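Right, the utensil drawer has finally beaten me. A thread about hanging things up. 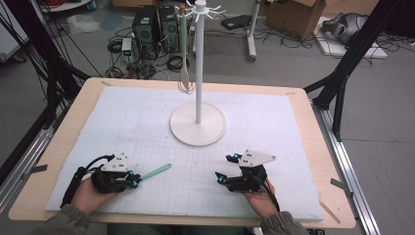 Nandini Kartha
Home and kitchen writer, small flats mostly

I've gone over to a stand. Round white base, one thin pole, curved arms at the top like a mug tree. The mint-green handles are the bit I love, I'm not going to pretend otherwise!

Our drawer is 382 mm wide on the inside (yes I measured, twice, the first time I had the tape upside down) and every spoon we own is longer than the gap in front of the cutlery tray. So they went in diagonally and then the drawer jammed. Every night.

Things I've learnt about stands so far. Hang the first one on the far side from where you're working, then fill towards yourself. Otherwise you're reaching past the dangly ones and they swing.

Next one goes opposite, so the weight's shared. A slim pole with everything on the left looks a bit sorry for itself.

Also check the cord loops before you hang anything. Mine love to tangle round each other — I've started snipping the really long ones and tying them again shorter.

Wooden heads: dry them first, properly. I leave mine flat on a tea towel for 60 minutes or until I remember, whichever's later.

Keerthana Panicker asked if it gets greasy next to the hob. Yes. Mine's moved to the other end of the worktop, by the kettle, and it's much better there.

What doesn't hang: the whisk (loop too small), the good ladle, anything from my mum's. Those are in a jar. The jar is full.

Drawer's now got clingfilm and takeaway menus in it and it opens all the way — bliss. Masher suggestions please, has to have a hole in the handle.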